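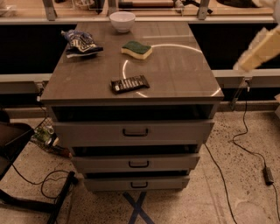
The grey drawer unit on its blue tape mark, with the bowl, crisp packet, sponge and chocolate bar on top.

The drawer fault: what we found

Plenty of you have been asking why the tidy-up robot at Cosov was stopped for most of the spring, so we asked Irén Boros to take us through it. It's a cracking bit of detective work!

The job sounds easy enough. The arm picks up whatever is on top of the unit, opens a drawer, puts the thing away and shuts the drawer again. It had managed 372 rounds without a hitch. Then on round 373 it took hold of the top handle, pulled, and carried on pulling after the drawer had reached its stop. The whole unit tipped forward and the arm tried to follow it down. Tobias Haverford was at the desk and hit the stop button (well done, Tobias). No one was hurt, though one finger pad was torn and the unit landed with quite a bang.

The force limit should have cut in long before that. When Irén went through the log she found that the limit had been set correctly at start-up and then wiped when the arm recovered from a small network dropout, 4 rounds earlier. The software came back, said all was well, and went on working with no limit at all. It took her two days to make it happen again on purpose, and she says she cheered when it did.

She found a second fault while she was at it, and we think this one is lovely. A ring light shines on the glossy top of the unit, and the reflection is a big white arc. With some objects close to it, the vision software was reading the bright curve as part of the object and reaching too wide. It had nothing to do with the tipping, but it does explain a lot of clumsy grabs that everyone had been blaming on the sponge.

The changes so far: the force limit is now read back from the arm before every single pull, and if the number doesn't match, the arm stays put. The arm also lets go at once if a drawer travels further than it should. Kerekes is making us a matt cover for the top, and until it arrives we're running with the glare and logging every miss. The stop button has moved to within reach of both chairs.

Testing started again on Friday, June 1, 2018, at half speed, with two people in the room. The full fault report runs to 188 pages, and Irén will happily send it to anyone who wants it. She's also giving a talk on it in Setusville in October, log files and all, so do come along and bring questions.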